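wk 8 notes, wood movement + storage (handout, read before shop day)

Recap from January: wood gives off and takes on water til it matches the air around it. Moves mostly across the grain, hardly any along the length. Tangential more than radial. If you remember one thing for the quiz, that.

**Terms**

- MC = moisture content, weight of water over oven-dry weight
- EMC = where the board settles if the room stays the same
- flatsawn: wide figure, moves more, tends to cup
- quartersawn: moves less, costs more

**Working out MC**

Sample weighs 300 g off the rack. Oven til weight stops dropping, now 230 g. Difference 70, divide by 230, so a bit over 30%. Way too wet for furniture. Divide by the DRY weight. Half of last years class divided by the wet one and got a nice looking wrong number.

Second sample, same batch, dry weight 222 g. Do this one yourselves with the wet weight on the board.

**Wide panels**

Glue-ups need room to move. Slotted holes, buttons, or figure-8 fasteners for tops. Never glue a wide solid top to a rigid base all the way round. It will split or pull the joints apart, usually first heating season.

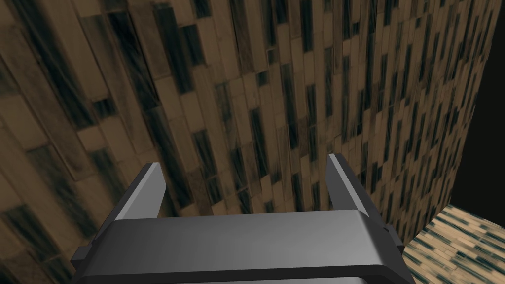 Why does a flatsawn board cup when it dries?

The growth rings shrink more along their curve than across it, so the face nearer the bark pulls in harder and the edges lift on that side.

Same thing backwards if one face picks up water, e.g. board left flat on a concrete floor. Wet face swells, edges curl away from it. Flip it and wait before you plane. Planing a cupped board too early = cupped the other way next week.

**Storage**

- stickers same thickness, lined up vertically
- weight on top
- seal end grain, ends dry fastest and thats where checks start
- off the floor, air on both faces

**Case: Tomaszewski table**

Top screwed tight through the apron, no slots. Oiled on one side only. Crack along the glue line near the middle. Compare with the Ornska bench, breadboard ends pinned only in the center, still flat. Be ready to say which detail mattered most and why (finish one side or both? we'll argue it)

Reading: Prerkura packet, chapter on shrinkage. Skip the kiln schedules. Prulel meter sheets are in the folder, bring one plus a pencil.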